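Student Projects / Home and Materials / Term Reports

Small Boxes, Big Mess: What We Learned About Packing at a Table
By Amber Jansen
September 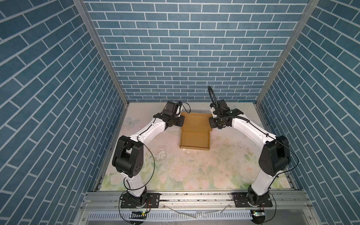
Waraporn Onsri wrote in the margin of my first draft that a packing report ought to start with the surface, as a person who can't see her scraps will never clear them up, and I have come around to her view. So I will start there, even though I had a whole page about cardboard ready to go!

Our work surface has a pale print of roses and green leaves on it, in pink and cream, and it is lighter and more scuffed toward the middle. I was fond of it from the first afternoon. It is cheerful to stand over, and the blue brick pattern on the walls makes the whole corner feel a bit like a garden patio. But small white scraps on a pale, worn surface are very easy to miss, and I did miss them, over and over, until Waraporn made me bend down and look along the table from the side.

The box we settled on, which we named the Tudose after a long evening of worse names, is plain light brown corrugated cardboard with a shallow tray and a lid that folds back. The low sides are my favorite part. You can set something down in it without scraping your knuckles, and the open lid stays behind the tray while you work. We had an earlier design called the Emero with much taller sides — handsome, I thought, but a nuisance to fill.

For the term we packed 300 boxes with small household things such as spools, candle ends and buttons, and kept 290 of them. The other 6 that I had first written down as spoiled should have been 10, and I am grateful to Waraporn for catching my arithmetic before it reached the final table. Most of the spoiled ones had a crease across the lid where one of us had leaned on it.

I would clear the surface between boxes next time, and I would try a plain dark cloth over the roses for a few days, much as I would miss them. Waraporn wants to test a lid with longer side flaps. We have enough cardboard left for both.

Related reports
Staltau: A Folding Shelf for a Narrow Hall
Ekex and the Drawer That Would Not Close
Sorting Buttons by Feel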